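Sorting a metal bin of odds and ends - how do you do it?

Andirari boards > Home and Garden > Storage
Views: 242

pulska_pete
I keep a big open metal bin on the table and everything without a home goes in it.

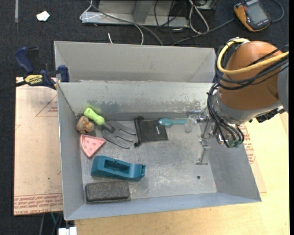 It gets emptied at the end of September, or should do. I'm behind again. Garden things end up in with kitchen things and desk things, and I can't decide whether to sort by room or by size. What do others do?

Sihan Xiong
By room, every time. The hand fork goes to the shed and the spoon goes back in the drawer. That's two gone before you've had to think.

dririco31
I'd disagree. By room means six trips round the house. I tip the lot out, put small things in one tub and long things in another, and carry the tubs round later.

Sihan Xiong
And how long do the tubs sit in the hall?

dririco31
A week or so. They do get done.

Chenxi Yuan
Whichever way you go, keep the fork out of it. I reached into a box like that and caught my hand on the tines. Ours hangs on a nail by the back door now.

The tape dispenser needs a refill as well, by the look of it. I'd put a roll in before it goes back on the desk, or it'll be in the bin again by Christmas.

pulska_pete
Fair point about the fork. I'll try it by room first and see how far I get. Is it worth lining the bin? The bottom is scratched all over.

dririco31
I wouldn't bother. An old towel just collects grit.

Sihan Xiong
I'd line it - a rubber mat cut to fit, and you can rinse it under the tap.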